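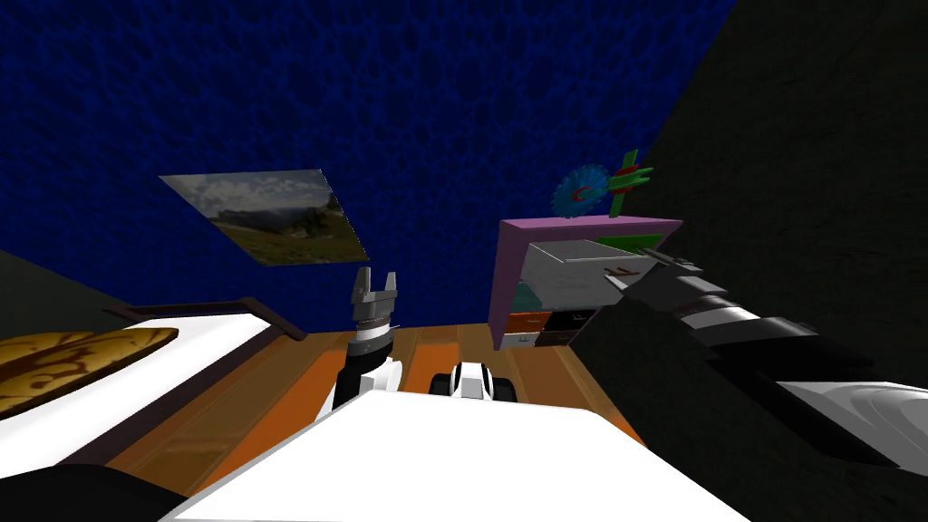 Two arms and a pulled-out drawer in the Mevix simulator.

I'd expected to talk about neural networks. Instead my first half hour with the planning lead at Mevix went on drawers, and how much she dislikes them.

"A drawer only wants to move one way," she told me over a very strong coffee in their Clemville office. "Pull a bit sideways and it jams, and then your lovely planner thinks the world has ended." Her team writes Edari, the software that decides where each arm goes next, and they run it through 400 made-up rooms every night before anything touches real hardware. I asked who picks the wallpaper. "A random number generator with no taste!"

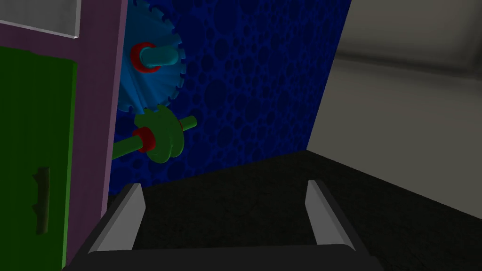
The old version planned the whole motion up front, she said, and then just hoped. The new one plans a short stretch, checks what the wrist view is telling it, and plans again – all inside 70 milliseconds on a good day. On a bad day? She pulled a face. "Ticket 908. Don't ask." (I did ask. It was a rounding error in the joint limits, and it ate most of October.)

Handles are her other sore point. She wants the software to work out a grip from the shape it sees, so the team keeps feeding it odd ones.

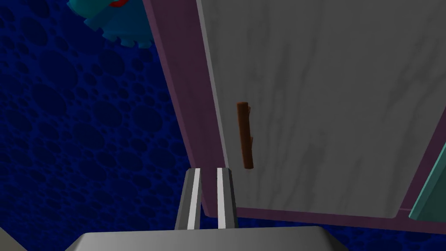 "If you only train on neat metal bars, you get a robot that's brilliant at neat metal bars," she said. The grasp code came over from an older project called Eglītis, and 2 people still look after it. I wondered if they'd ever rewrite it. She laughed – "every spring" – and went off to restart a stuck run.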